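Sevum renewed for 5th season

May 6, 2019

Kids show Sevum is coming back for a fifth season, the makers at Usetti said. New episodes start in December. 69 of them planned, all short, all with the songs and hand signs that fans know. Toys and books to follow, from Sotum.
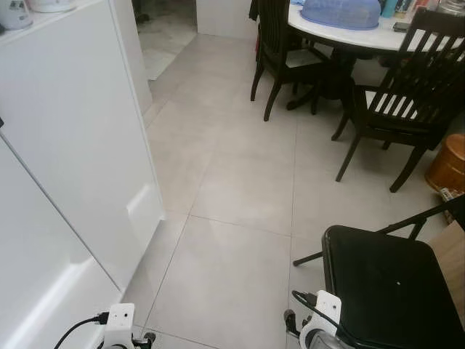

The show first aired on the Dmytriv channel and was made for preschoolers who are slow to talk. Parents liked it, schools picked it up too. Season four passed 100 episodes total for the series.

Casting for the new season is open now. So far 869 familys have signed up. No word yet on a new host.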